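Visit to the Lindemann lab, Feb 21, 2022

We got to Lindemann a little before ten and signed in at the side door, because the front entrance is still being rebuilt. The group working on the Doline project has two rooms on the ground floor. Most of the visit took place in the larger one.

Theda Buschmann gave the introduction. Doline is a study of how a robot arm can learn to pick things from cluttered shelves with far fewer practice runs than usual. The earlier method, called Domel, was trained on tidy layouts and did poorly once objects touched or cables lay across them. The new method starts from 515 recorded grasps made by a person guiding the arm. After that the arm practices by itself, and each failed attempt is kept and given a label for the type of failure – slipped, blocked or wrong object.

The labels are the main idea. In the comparison we were shown, the version with labels completed 372 test picks out of the full set before the first manual reset, and the version without them needed a reset much earlier. Buschmann said the difference was largest for soft packaging and smallest for boxes, where both versions do well. She had no figures yet for transparent objects.

A training run takes roughly 16 hours and is usually left overnight. The shelf layout is changed after every 8 runs. We asked who decides on the new layout. It is drawn at random from a list, and a student sets it up by hand, which takes most of a morning.

The second room is for Fivwood, a smaller project on judging weight from the first moment of a lift. It has no results to show until October.

Questions went on past the planned time, mainly on whether the failure labels could be assigned by the software. They are still entered by hand, and two people do not always agree on what counts as blocked. Coffee was in the hallway. Parking is behind the building and the second gate closes at five.
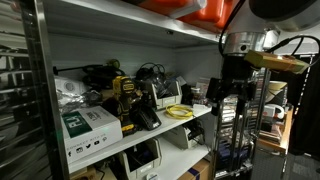
Theda Buschmann: One addition on the labels. We now have two people label every failure separately, and where they differ we keep both answers in the training data. It has not hurt the results so far.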